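Phone Packing Assistant (part-time, bench work)

Clustmont, returns and resale section
Location: Strand building, ground floor
Posted: 10 March 2021
Reference: 308

Clustmont is looking for 3 people to pack used and returned smartphones for resale. The phones reach the packing bench after testing and cleaning. Your job is to put each one in its box with the right papers and accessories, close the box, and get it ready to ship. The section handled 2,344 phones last November and is set up to handle 3,000 a month by the end of this year.

What you will do

Check the model and color on the work slip against the phone in front of you.
Look over the screen and back for scratches the testers may have missed. Send anything doubtful back with a note.
Lay the phone flat in the tray of the box, screen protector on.
Add the cable and the folded leaflet listed on the slip.
Fit the lid straight. Lids that are bent or split at the corners go in the recycling.
Tape the outer carton, label it, and put it on the outgoing cart.
Log each finished carton in Vistener, our stock program. We will teach you how to use it.
Keep your end of the table in order and put the tape and scissors back at the end of the shift.

What we ask for

You need steady hands and the patience to do the same task well many times over. You should be able to read small print, with glasses if you wear them. Past warehouse or store experience helps but is not required. The work can be done sitting or standing. Cartons weigh very little, but the outgoing cart has to be pushed to the loading door twice a shift.

You must be 18 or older and allowed to work in the United States. A background check is part of hiring because of the value of the stock. Personal phones stay in the lockers during shifts.

Hours and pay

Shifts are four hours, morning or afternoon, five days a week. Please say in your application which you prefer. Pay is hourly and is paid every two weeks. The rate is given at the phone interview. Training takes the first three shifts and is paid at the full rate. Parking behind the building is free, and the Meltance bus stops across the street.

The packing table
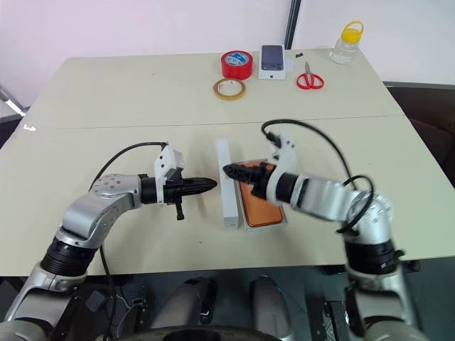

Packing table with an orange phone in its tray, the lid beside it, and tape and scissors at the back.

How to apply

Send a short letter and a list of your past jobs to Kjell Fagerlund, packing supervisor, at the Clustmont front office. You may also drop them off in person at the Strand building reception desk. Put the reference number on the first page.

Applicants we want to meet will be asked in for a half-hour visit, which includes packing a few boxes at the bench. Bring photo ID. We reply to everyone who applies, and we keep applications on file for six months in case another place opens up.

Clustmont is an equal opportunity employer. If you need a change to the bench, the chair or the hours to do this work, tell us in your letter and we will talk it over with you at the visit.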